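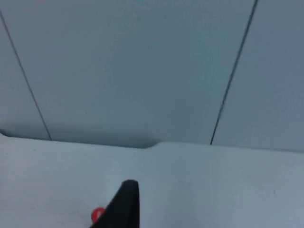
December, Landadach bench, 9 in the morning and coffee number two

OK, tidying. My whole question this month is whether the Teltero arm could do the boring half-hour at the end of a shift, and I keep going back and forth (ask me after lunch and I'll say no!). Picking up one small thing from a bare surface, sure, I'd let it try that all day. Knowing where the thing belongs is the part I don't trust yet.

Grip force is at 400 in the Swai config, no idea what units, somebody please write it down. I left the approach speed alone. 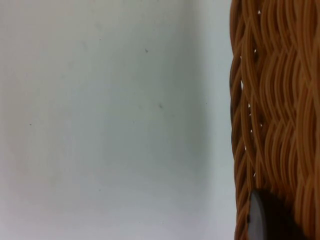 Wicker bothers me more than I expected. A plastic bin has a nice flat side and you can be sloppy near it, but a weave is all bumps and little gaps, and I can just picture a fingertip hooking a strand and dragging the whole basket along. My grandmother kept one from 1947 and even she snagged her sleeves on it.

To do: slow the moves near the basket, reread the Bernon notes on contact limits, and find out who changed the timeout to 99. Also wipe the table, specks all over it. By hand, for now.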